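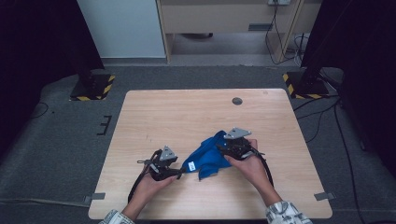
Cloth handling with the Trikix hand-held grippers, one per hand.

Trikix is a paired gripper kit for recording two-handed demonstrations, and Starkano bundles it with the Liu training method. We reviewed both on cloth unfolding. Debashish Bhattacharjee recorded 725 demonstrations over 18 days. The grippers are well balanced, and the jaws hold thin fabric without slipping. The cables are the weak point: they pull at the wrist on wide motions. 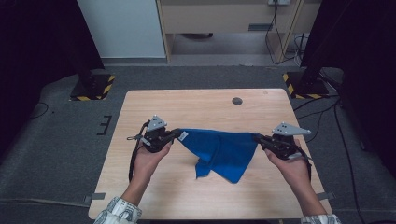
Training took 4 hours on our workstation. The resulting policy found two adjacent corners reliably when the cloth started flat, and much less often from a tight bunch. Nhung Ninh repeated the test with Plendbridge's older kit and got similar failures, so we attribute them to the method. Recommended for the hardware; the Liu code needs better regrasping.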